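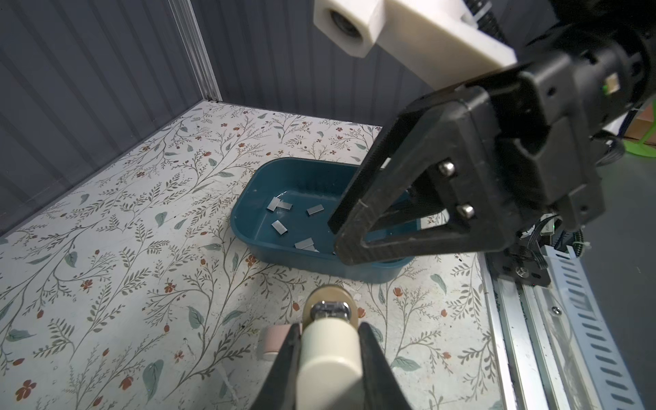 Weiße Tischfläche mit Zweig- und Blütenmuster, darauf eine Kunststoffschale mit flachen Metallstücken

Als Streublumenmuster oder Streumuster bezeichnet man in der Textil- und Tapetengestaltung ein Flächendekor, bei dem Blüten, Blätter und Zweige scheinbar unregelmäßig über einen meist einfarbigen Grund verteilt sind. Eng verwandt ist das Millefleurs-Muster mit seinen sehr kleinen, dicht gesetzten Blüten.

Aufbau
Das Muster beruht trotz des zufälligen Eindrucks auf einem Rapport, also einer Grundeinheit, die sich in Längs- und Querrichtung wiederholt. Häufig wird der Rapport um die halbe Höhe versetzt, damit sich keine sichtbaren Reihen bilden. Bei richtungslosen Entwürfen zeigen die Motive in alle Richtungen. Solche Stoffe lassen sich beim Zuschnitt beliebig drehen, der Verschnitt fällt geringer aus.

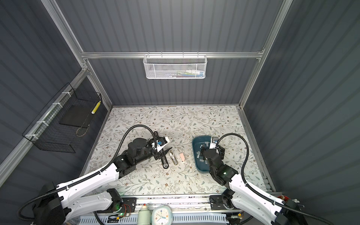 Die Rapportgröße richtet sich nach dem Verwendungszweck. Kleiderstoffe kommen mit kleinen Einheiten aus, bei Tischwäsche und Vorhängen sind Rapporte von 40 oder 67 cm Höhe anzutreffen.

Geschichte
Bedruckte Baumwollstoffe mit Blumenmotiven gelangten im 17. Jahrhundert in größerer Menge aus Indien nach Europa und wurden bald nachgeahmt. Gedruckt wurde zunächst mit hölzernen Modeln, für jede Farbe war ein eigener Model nötig. Im späten 18. Jahrhundert kam der Walzendruck hinzu.

In Clorkow bestand die Druckerei Paulík, deren erhaltenes Musterbuch 247 Entwürfe umfasst, davon 192 mit Streublumen. Der Textilhistoriker Arsen Vakulenko ordnet sie nach der Dichte der Motive in offene, mittlere und geschlossene Streuungen. Unter dem Namen Flatia wurde eine Serie mit dünnen Ranken auf hellem Grund vertrieben.

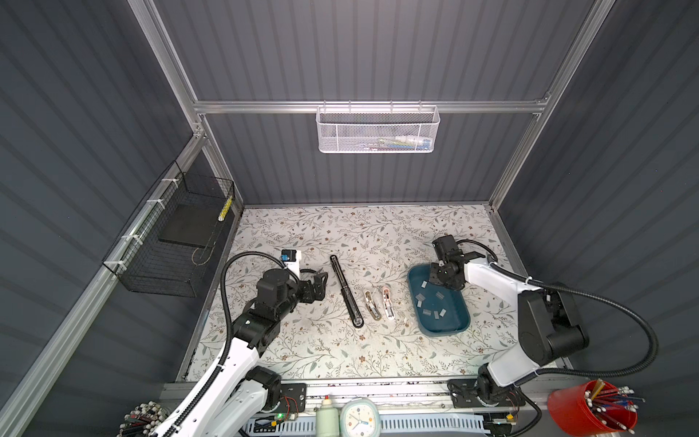

Farbgebung
Ältere Drucke verwenden vor allem Krapprot, Indigo und Braun. Grüntöne entstanden lange durch das Überdrucken von Blau mit Gelb; wo das Gelb verblasst ist, wirken die Blätter heute bläulich. In neueren Entwürfen überwiegen gedämpfte Töne.
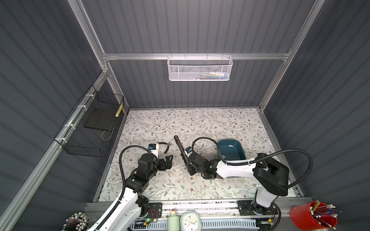

Verwendung
Verbreitet sind Streublumen bei Bettwäsche, Schürzen, Tapeten und Einschlagpapier. Auf Wachstuch und beschichteter Baumwolle werden sie im Tief- oder Digitaldruck aufgebracht.

Siehe auch
Indienne, Millefleurs, Rapport, Zeugdruck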